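Speaker notes: Rendham campus lease consolidation
5/8/21, facilities session, talk length 45 minutes including questions

Opening
Give name and office. Say up front that the slides are going on the shared drive and that the lease figures are in the handout. Don't read the handout aloud.

Slide 1. Current position
Rendham Community College teaches at two sites: the main building on Mesto Street and the leased wing at Cardoso Hall. The Cardoso lease runs out at the end of July. Rent has gone up at each renewal. Utilities are billed separately and are not in the rent line, so people who compare only rent will understate the cost.

Slide 2. Space in use
Cardoso wing: 2772 square feet of assignable space. Mesto Street has 2000 square feet that can be released for teaching once records storage moves out. The difference has to come from scheduling. Point to the room-hour table. Evening use at Mesto is low, and the two science sections are the only ones with fixed equipment.

Pause for the definition of "assignable" if anyone asks. Corridors, restrooms and mechanical rooms are excluded in both figures.

Slide 3. What moves
Adult basic education, the testing room, two general classrooms, advising. The testing room needs a door that closes and a separate network drop. Advising can share the front office until fall. Nursing prerequisites stay where they are.

Henrique Amaral has the inventory. Furniture tagged green moves, untagged furniture goes back to the landlord. Skip the tag-by-tag list unless asked.

Slide 4. Sequence
Records storage out first. Then network, then furniture, then people. Skandirley has the moving contract and wants 4 working days with the loading door clear. Summer session registration stays open online during the move. Phones forward to Mesto from the first morning.

Mention the lease clause on restoration: walls patched, signs down, keys returned against signature. Deposit is released after the walk-through. Ovidiu Cozma signs for the college.

Slide 5. Floors and finishes
Cost of refinishing is in the restoration line, not the moving line. Carpet tile in the testing room is a separate quote, still pending.
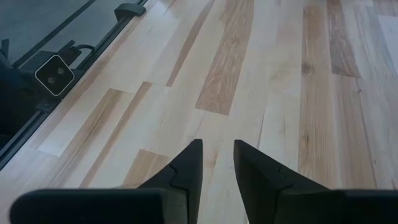
Matilde Godinho asked at the last session whether students who take the bus to Cardoso would lose their direct route, and whether the college had spoken to the transit office before giving notice on the lease. Answer: notice was given first. The transit office has the enrollment counts by zip code and has not replied. Do not promise a stop.

Slide 6. Open items
Parking permits at Mesto. Signage at the old address. Mail forwarding, which Natália Bastos is handling. Board vote on the restoration line.

Questions. If the bus route comes up again, refer to the answer under slide 5 and take names for follow-up.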